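Caderno da oficina – quarta-feira, de tarde

Voltei à cola de amido para as lombadas. A receita de Gemthorpe pede 30 g de amido para 200 ml de água, e continuo a achar que fica grossa demais para o papel fino que a Urkar nos manda. Hoje baixei o lume mais cedo, mexi 5 minutos sem parar (o braço que o diga!) e passei tudo 2 vezes pelo coador. Ficou lisinha, uma beleza.

Primeiro caderno: a guarda ondulou junto ao festo. Culpa minha, pus cola a mais e fechei à pressa. O segundo saiu bem melhor – pincel quase seco, do centro para fora, e papel siliconado antes de ir à prensa. Fica até amanhã, não mexam!

O linho encerado está a acabar. O da Dovhaniuk é mais macio mas desfia na agulha fina, por isso prefiro encomendar do outro, mesmo demorando mais.

Compras
Amido, linho e duas folhas de cartão cinzento. Pago com cartão na loja e trago o recibo para a pasta verde, que da última vez andei uma semana à procura dele.
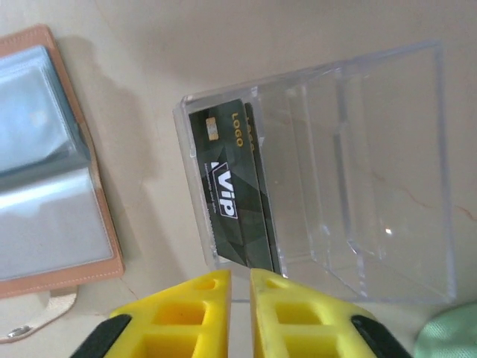 Para a próxima
Experimentar a cola com metade da espessura no papel Illance. Cortar as guardas no sentido da fibra, que em agosto me esqueci e empenou tudo. Afiar a chifra.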